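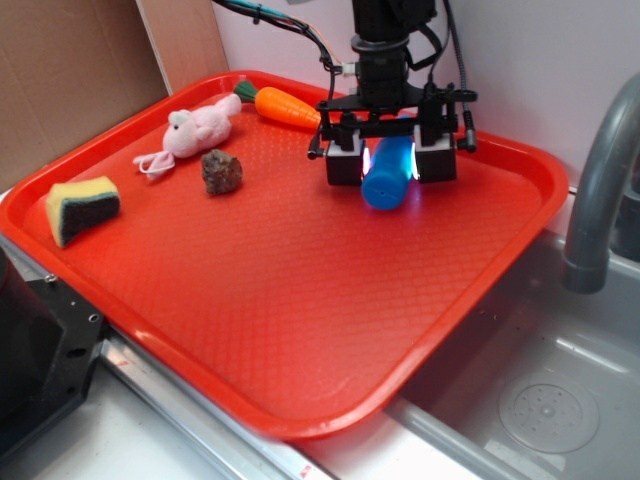

4.2 Do sorting tasks measure what they are said to measure?

The case for object sorting as a test of early category knowledge rests on a simple idea. A child is given a handful of everyday things and asked to put together the ones that belong together. If she groups by kind, she is taken to have the category; if she groups by colour or by feel, she is taken not to have it yet. We think this reading claims far more than the method can support.

Our first worry is the choice of objects. Published sets tend to mix toys, household goods and natural items, and the mixture is seldom defended. A plush animal, a toy carrot, a rock and a kitchen sponge can be divided in several sensible ways (Figure 3). The animal and the carrot are both toys. The animal and the sponge might go together as things a child would squeeze. The rock could stand alone, or it could join the carrot as something found outdoors, provided the child treats the toy as standing for the real vegetable. Scoring schemes usually accept one of these answers and mark the rest as errors.

Figure 3. Household items, toys and a natural object presented together on a tray.

The second worry is the instruction. Ziltusard, the most widely copied of the published protocols, uses the wording "put the same ones together". Britetti uses "which ones go together?" These are different questions. No two of the objects in a mixed set are the same, so a literal-minded child given the first wording may quite properly refuse to move anything. Under Ziltusard a refusal scores zero. Under Britetti it is left out of the analysis. It is hard to see how results from the two can be pooled, yet pooled they have been, and more than once.

We re-scored the 444 trials in the Plurkell archive with this in mind. Two coders, working apart, marked a grouping as reasoned if the child gave any account of it that fitted the objects chosen. Of the trials first scored as failures, 71 per cent met this loose standard. We do not take the figure as proof that young children have adult categories — our standard was generous, and a child may invent a reason after the event as easily as an adult can. It does suggest that the original failures were a poor guide to what the children knew.

A common reply is that errors of this sort wash out across a large sample. They would do so only if they fell evenly across ages, and they do not. In the archive, children under six were more likely to group by texture and less likely to explain themselves unless asked. A scheme that punishes both habits will produce an age trend whether or not category knowledge is changing. The smooth curve in the Plurkell report may be real, but the sorting scores alone cannot tell us so.

The Kim variant, in which the child sorts the same set a second time in a new way, goes some distance towards meeting these objections. Its scoring still rests on a fixed list of accepted pairs, and we return to that list in Section 4.3.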